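Datasets > Prices and Shopping > School Supplies > caltwood-stationery-prices

Search datasets, users, files Search

caltwood-stationery-prices

README

Shelf prices of school and office stationery in the town of Caltwood, written down by hand in the shops and typed later into one table. The table has 3,214 rows. One row is one price of one item in one shop on one visit.

The data was collected by Akinyi Makokha and Emmanuel Nzioka. I (Akinyi) wrote this file and I am the person to ask if a column is not clear. English is my third language, so please tell me also when a sentence is not clear.

Files

prices.csv – the main table
items.csv – the list of items, with our code, the group and a short name
shops.csv – the list of shops, with our code, the kind of shop and the part of town
check.csv – rows which were read a second time by the other person
notes.txt – free notes from the visits, lightly cleaned

All files are UTF-8, with comma between the fields and a point for the decimals. Names of items which contain a comma are inside double quotes. In the first upload the quotes were missing and some spreadsheet programs moved the price into the wrong column. If your copy is older than 6/6/23, please download it again.

Why we made it

Every year, before school opens, parents in Caltwood receive a list from the school and go to buy what is on it. The lists became longer, and many parents say that the things on them became more expensive too. We wanted to know if this second part is true, and for which things. The prices which are published for the whole country put all stationery together in one line with books and newspapers. With such a line one cannot say anything about an eraser.

Emmanuel was at that time helping his sister with her shop and already had a notebook with her prices. I had the habit to keep my receipts. We put the two together, saw that they could not be compared at all, and started again from zero with one form for both of us.

Shops

There are 24 shops in shops.csv. They are of four kinds:

- stationer: sells mainly paper, pens and school things
- supermarket: has a stationery shelf
- kiosk: small, open to the street, often without price labels
- market: a table or stall on the covered market

Two shops are named because their owners asked for it. Sakamoto is the old stationer near the bus station, and Kotuden is the supermarket with branches on both sides of the river. The two branches of Kotuden have different codes, and their prices are often different, which surprised us. All other shops have only a code. Please do not try to find out which shop is behind a code. Some owners gave us the prices on this condition.

In kiosks without labels we asked the price. We asked as ordinary customers the first time, and after this we explained what we were doing. In one kiosk the price became lower after the explanation. Both prices are kept, and the column "asked" tells which is which.

Items

There are 421 items in items.csv. An item is something which a buyer would accept as the same thing in another shop. This is our rule and it is less simple than it sounds. A blue ballpoint pen and a black ballpoint pen of the same make are one item. A notebook with lines and a notebook with squares are two items, because the school list asks for one or the other and the teacher does send the child back with the wrong one.

Vasau is the maker we met most often, mostly in notebooks and folders. When the maker is printed on the product we write it in the column "maker". When it is not printed, the field is empty. We do not guess from the look of the cover.

The groups are:

- writing: pens, pencils, markers, chalk, refills
- paper: notebooks, loose paper, drawing pads, cards, envelopes
- cutting and sticking: scissors, glue, tape, labels, stickers
- measuring: rulers, compasses, set squares
- keeping: folders, boxes, pencil cases, binders
- other: everything for which we had a long discussion

Columns of prices.csv

row_id: a number, without meaning. There are holes in the numbers where we deleted double rows.

item: code from items.csv.

shop: code from shops.csv.

visit: number of the visit to this shop, beginning with 1. Two shops with visit 3 were not visited in the same week, so please do not use this column as a date.

month: month and year of the visit. We do not give the day.

price: the price as labeled or as told to us, tax included, in local money.

pack: how many pieces are in the pack. For things sold by the piece it is 1. For loose paper it is the number of sheets.

unit_price: price divided by pack, with four decimals. We calculate it with a script, so if you correct a price, correct this also.

asked: "label", "asked" or "asked_known". The last one means that the seller knew about our project.

offer: "yes" if there was a sign with a lower price for a limited time. The lower price is in the column "price". The normal price, if it could be read, is in notes.txt.

who: A or E, for the person who wrote the row.

Checks

For 600 rows the second person went to the same shop, in the same week, and wrote the price again without looking at the first form. Both readings are in check.csv. Most differences come from packs. I counted a set of pencils with a sharpener as a set of pencils, and Emmanuel counted the sharpener as a piece. After we found it, we agreed on his way only for the case when the extra thing is also sold alone in the same shop. The old rows of mine were corrected from the notes where this was possible. Where it was not possible, the field "pack" is empty. We think an empty field is better than a wrong one.

Some differences are real changes of the price between two days. We did not correct these.

Known problems

The visits in March are too many. I had more free time in that month, and the table shows it. If you take a simple average over all rows, you will get mainly a March price. Please group by month first.

Kiosks are visited less often than supermarkets. They close when it rains, and on such days we went to the supermarket instead.

We wrote only what was on the shelf. When a shop has no more of the cheap notebook, the row is missing, and the shop looks more expensive or cheaper than it is, depending on how you calculate. A column for "sold out" would have been good. We thought of it too late.

Quality is not in the data. A ruler that breaks in the first week and a ruler that stays for six years can have the same code if they have the same length and material. Several readers asked for a quality score. We do not know how to give one which would be fair, and we will not add it.

The names of the items in notes.txt are not always the same as in items.csv. Emmanuel writes "sellotape" and I write "clear tape". Search for both.

What it can be used for

Comparing shops in one town, comparing packs with single pieces, teaching. A mathematics teacher here has used the table for lessons on percent and unit price, and I think this is the best use until now. Her pupils found three of our errors.

It should not be used to say something about prices in the whole country, or to rank the shops by honesty. The difference between a kiosk and a supermarket is often the cost of the bus ticket to the supermarket.

How to add rows

Use the form at the end of notes.txt, one form for one shop. Write the price before you write anything else, for it is the thing one forgets on the way home. If you are not sure about the item, write a new line in words and leave the code empty, and we will fill it. Send the file to us by the message button of this page. Please do not send pictures of the shelves. Many shops do not like it, and we must then type everything from the picture.

Rows from other towns are welcome, but they will go to a separate table.

Note on stickers

Stickers gave us more questions than any other item, so they have their own note. They are on the list of the lower classes almost every year, and each shop sells them differently: by the sheet, in a small book, on a roll, or cut into strips by the seller.

We count the sheet as one piece. The number of drawings on a sheet is not used, and neither is the subject of the drawings. White sheets with many small colorful pictures have the code ST-02 in all shops. Rolls are ST-05 and the pack field is then the number of stickers printed on the wrapper. Strips cut by the seller are not included, as there is no way to compare them. Name labels for notebooks are not stickers in this table. They are under labels, even when they have a picture in the corner.
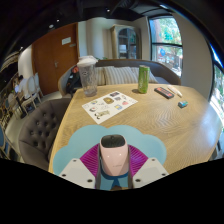 License and citation

Free to use and to change, also for paid work, if you name the source. Please write: Makokha and Nzioka, Caltwood stationery prices. If you publish something with it, we are glad to receive a copy, in any language.

2 comments 7 shares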